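3.2 Data and coding of statements

The sample covers former players of the nine clubs that made up the Asmont League for all of the study period. A player entered the sample if he had made at least one senior appearance for a member club and had since retired or moved to a club outside the league. Public statements by these players were taken from match programs, supporter question-and-answer sessions and the Zollo archive of regional sports pages. The last statement included is dated September 16, 2018. After duplicates were removed, 1,459 statements by 400 players remained.

Each statement was coded on two scales. The first, return intent, records whether the speaker expresses a wish to work for the former club again as a player, coach or ambassador. The second, squad criticism, records whether the speaker names a current player in negative terms. General complaints about results or ownership were not counted as criticism. Mathebula and Simiyu coded the full set independently, and disagreements were settled by Brennan, who had no access to the club affiliation of the speaker. Reposted quotations were traced to the earliest printed version, and the wording of that version was used.

Figure 2.
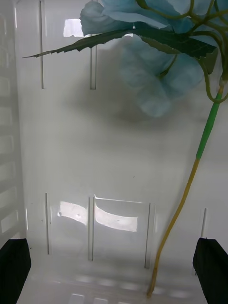 3.3 Club response

Club response was measured over the 12 months after each statement. A response was recorded when the club offered the speaker a paid role, invited him to a club event, or commented on the statement in its own channels. Press officers at Nullelton and Heffernan supplied event lists directly. For the other clubs, lists were rebuilt from programs and news pages, so small events are probably undercounted there. We therefore report paid roles separately from invitations throughout.

The main model is a logistic regression with paid role as the outcome. Predictors are return intent, squad criticism, number of senior appearances, years since departure and a fixed effect for club. Standard errors are clustered by player, as many players contributed more than one statement. Statements made during a managerial vacancy are flagged with a separate indicator.

Figure 3. 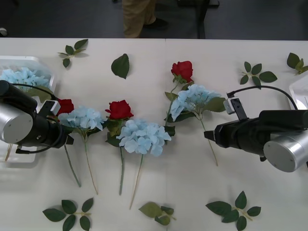
4 Results

Return intent was present in 856 statements. It was more common among players who had left within the previous five years and among defenders, though the difference by position disappears once appearances are controlled for. Squad criticism was less frequent, and the two codes occurred together more often than independence would predict. Dunne (personal communication) observed the same pairing in an unpublished set of radio interviews.

Return intent alone had no measurable association with later paid roles. Squad criticism was associated with fewer invitations to club events but had no clear association with paid roles, where the number of positive cases is small. The strongest predictor of a paid role was the number of senior appearances. Removing the statements made during managerial vacancies left the signs of all coefficients unchanged, but widened the interval for squad criticism.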